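Hi all, time for the Perkville Word Games update, covering everything since the spring check-in. Grab a coffee, it's a mixed bag but mostly a happy one!

The big thing you paid for was the new word list for our anagram puzzle, and it's in. We started with the old list that came over from Hindside (a mess, as you'll remember — three spellings of "catalog" and a whole pile of Scottish river names) and I've now been through it by hand. I threw out 1470 words and put 372 back in after players complained. I still don't love "qi," but people get really upset when you take it away, so it stays.

The daily puzzle went live in June on the Trandbridge server. We had one bad morning when it served the same seven letters to everybody twice in a row, and I heard about it before 6 a.m. The cause was a time zone setting I'd left on my own laptop's clock. It's fixed, and I've added a check that yells at me if tomorrow's letters match today's.

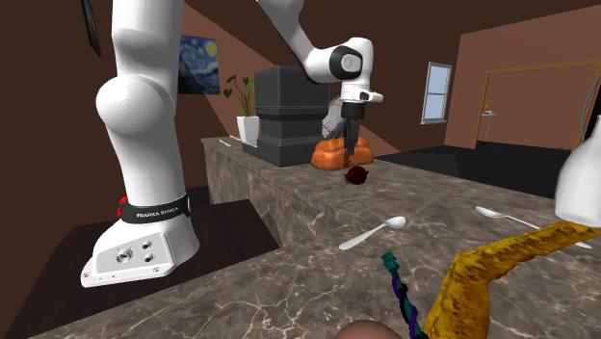

Derkach wrote back after trying the test version that the puzzles are fun but the hint button gives away way too much, and could it please show just the first letter and leave the rest alone? Fair point. I changed it the same evening, and the hint now gives one letter per tap, up to three.

Sign-ups are at 434, and 194 of those people played on the last day of the month. I'd hoped for more on the second number. My guess is that the reminder email goes out too late (it lands after dinner on the East Coast), so I'm moving it to breakfast time and we'll see.

What's behind schedule: the two-player mode. It sort of works, in that two people can play each other if neither one closes the browser tab. I need another month on it, and I'd like to move the money set aside for artwork over to cover that, if you're okay with it. The plain letter tiles look fine to me for now.

Next up is the printable version for libraries, plus a bigger font on phones. Let me know about the artwork money when you get a chance — I won't touch it until I hear from you.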